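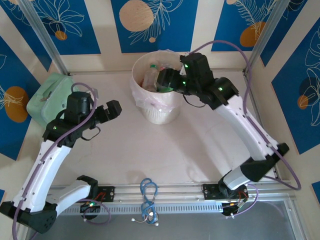

Right arm over the lined wastebasket, left arm clear of it.

Print | E-mail

# Plurkodo Tabletop: two-arm trash sorting, teleoperated

## What is in this release

Plurkodo Tabletop holds over 300 episodes of two robot arms doing small clearing-up tasks on a white table. All of them were recorded by remote control at the Kaltau site. The operator moves a pair of leader arms by hand and the robot arms follow. No scripted motion is included.

The release has 14 tasks. Most involve a wastebasket with a plastic bag in it, plus bottles, wrappers and soft items such as zippered pouches. Each episode has one written instruction, for example "put the bottle in the basket" or "take the wrapper out and set it on the table."

## Setup

Both arms sit on one aluminum rail along the front of the table. The fixed camera looks at the whole table. Patterned panels in blue and cream stand on three sides of the table. We change the panels between batches, so don't rely on them as landmarks.

The arms are named `left` and `right` as the fixed camera sees them. The first Wogan batch used the operator's view and was converted in March. If you have an older copy, replace it.

## Recording an episode

1. Home both arms and check that the leader grippers are open.
2. Place the objects by hand. Don't measure the positions.
3. Press the left pedal to start.
4. Do the task at a normal pace. Pauses are fine.
5. Press the right pedal to stop, then mark the episode `ok`, `retry` or `fail`.

Failed episodes are kept in `fail/` with the same file layout. A dropped item that is picked up again within the same episode counts as `ok` and gets the tag `recovery`.

## Files

Each episode folder contains:

- `state.csv`: joint positions and gripper opening, both arms
- `action.csv`: leader arm readings, same columns
- `fixed.mp4`: fixed camera
- `meta.json`: task, instruction, result, tags, batch

Times are in seconds from the start pedal. Video and joint logs share one clock.

## Known problems

- 66 episodes in the Skitus batch have no gripper readings for the left arm. They are tagged `no_left_grip`.
- Bag edges move when a gripper goes into the basket. Object labels near the rim are unreliable.
- Cables cross the camera view in many episodes and sometimes hide the object being held.
- One-arm tasks favor the right arm. Mirror with care, as the panels are not symmetric.

## Use

Free for research and teaching. Please keep this file with any copy you pass on. Send corrections with the batch name and episode folder.

Print this page | E-mail this page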